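Section 6. Setting Up Storage Locations

Before you can receive stock in Wasine, each place where you keep items needs a location record. Set these up once, before the first count. You need a Manager login.

Creating a location

1. From the main menu, open Stock, then Locations.
2. Select New. A blank record opens.
3. Type a location code. Codes can have letters, numbers and hyphens, and can't contain spaces.
4. Choose a type: Shelf, Bin, Floor or Hold.
5. Enter a short name. This is what prints on the pick list.
6. Select Save. The new code shows in the list at the left.

Note: A code can't be changed after stock has been booked to it. To rename a location, create a new one and move the stock across with Transfer.

Mixed bins

By default, a bin accepts one item number. If you keep small quantities of different items together, open the bin record and turn on Allow Mixed. Wasine then asks for the item number each time something is booked in or out — scanning the bin label alone is no longer enough.
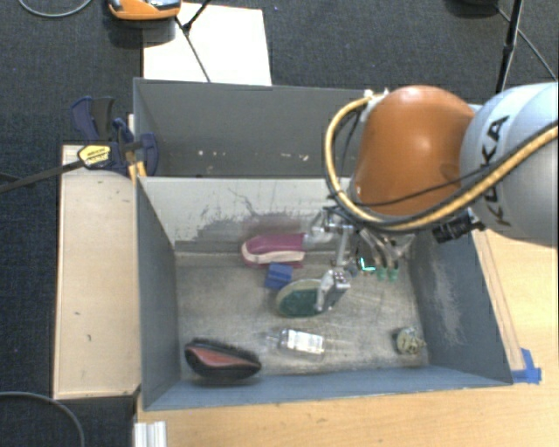

Items on hold can't be booked to a mixed bin. Use a location of the Hold type for these.

Importing a list

If your locations are already in a spreadsheet, you can import them.

1. Save the sheet as a CSV file, with the code in the first column, the type in the second and the name in the third.
2. Select Locations, then Import, and pick the file.
3. Check the preview. Rows with errors are shown in red.
4. Select Accept.

One file can hold up to 2,566 rows. Split longer lists into separate files.

Caution: Importing a code that already exists overwrites its name and type. Make a backup first (see Section 3).

Error 3081

This message means the type column has a word Wasine doesn't know. Check the spelling, save the file and import it again. Rows that were accepted the first time are left as they are.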